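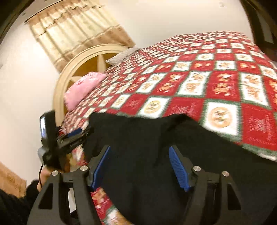 Demonstrations with a hand-held gripper record the operator's wrist path and finger opening without a robot present. The policy later sees only what the tool's own camera saw, so the operator should work from that view. Bedding is a hard case: a black cloth lying over a patterned quilt has clear outer edges, but its folds show little contrast. Keep each approach slow, as fast motion blurs the near fabric. For Lab 3, record 30 demonstrations and set aside 14 for validation.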